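Packing a suit carrier / black bag without creases and strap chaos

Forum index > Home and storage > Folding and packing

jutorero
Posts: 20
Hello to all. I have a question which is maybe small, but it makes me crazy every time before I travel. I have a black bag, the boxy kind with stiff sides and a flap on top. Inside I put black clothes, because for my work in the choir everything must be black. I pack on the bed. Black cloth, black bag, black straps. I cannot find anything, and the strap is always under the cloth when I want to close.

How do you fold a big piece of soft black fabric so it doesn't come out like an old newspaper? I must be ready in the morning and there is no iron in the place where I stay.

Pavo
Posts: 590
Roll, don't fold. I say this in every thread and I will say it again. Lay it flat, smooth it by hand from the middle to the outside, then roll it loosely with a thin towel inside. The roll goes in the bag last, on top.

gindadik
Posts: 900
I don't agree with Pavo. Rolling is good for T-shirts and knitted things. For a long piece of woven cloth in a stiff bag, the roll gets pressed by the flap and you have many small creases in place of two big ones. Two big ones fall out if you hang the cloth in the bathroom while you shower. The small ones stay.

Fold it in three the long way, then once across. Put it against the stiff side.

Pavo
Posts: 590
My roll never had creases. Maybe your bag is too full.

jutorero
Posts: 20
Thank you both. I tried to do it yesterday evening, first the way of gindadik. The folding in three is not easy for me on a soft mattress, the cloth slides and bunches up again before I reach the other end. Also I was doing it sitting on the bed in my pajamas, which is perhaps not the professional method. I took hold of the strap and the handle together so I don't lose them in the cloth, and this helped more than I expected.

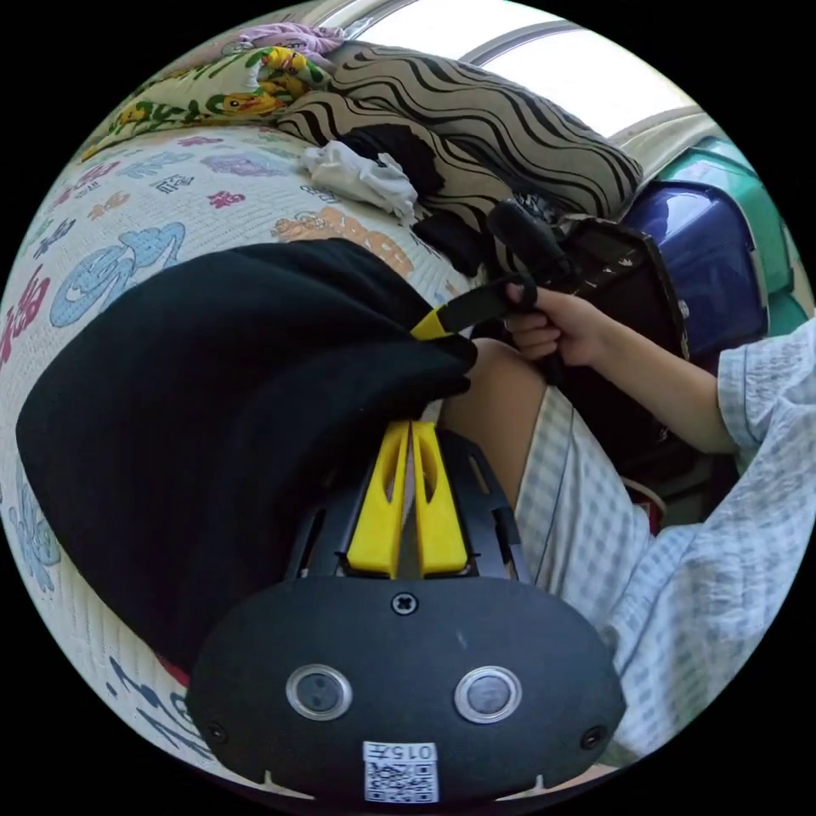 The second try was better. I put the bag to the wall side and the cloth on the side nearer to me, so they don't mix. But the strap I still don't understand. If I leave it long, it goes into everything. If I take it off, I forget it at home — this happened to me in April and I carried the bag in my arms like a baby through two train stations.

malý_kufr
Posts: 2000
Never take the strap off. Make it as short as it goes, put the end back through the buckle, and lay it across the top under the flap. If it is still too long, one hair elastic around the bundle. I have used the same elastic for years.

About the bed, I would move to a table. A bed is too soft for folding anything bigger than a pillowcase. If you have no table, put an ironing board cover or a firm blanket on the mattress first.

gindadik
Posts: 900
Yes to the table. I forgot to say it because I always use the kitchen table, after I wipe it. Please wipe it. Black fabric shows flour very nicely.

Pavo
Posts: 590
It also shows lint from the blanket which malý_kufr recommends.

malý_kufr
Posts: 2000
Then use a cotton sheet. I wrote "firm blanket" but a sheet pulled tight and tucked in is also fine. Choose a light color, so you see the edges of the black cloth. Half of the problem of jutorero is black on black, I think.

jutorero
Posts: 20
The light sheet is a good idea, I didn't think of it. One more question: do you put small things in the same bag? I have throat candies, a pencil and a folder for the notes. The folder is stiff and I am afraid it makes a line in the cloth.

gindadik
Posts: 900
Folder first, flat on the bottom. Then the cloth. Candies in the outside pocket or in your coat, never with the fabric. I had one melt in August and I don't want to speak about it more.

Pavo
Posts: 590
With a roll you can put the folder standing next to it and there is no line at all. But I see I am alone here.

jutorero
Posts: 20
Pavo, I will try the roll for the way home, when creases are not important :) I'll write how it went.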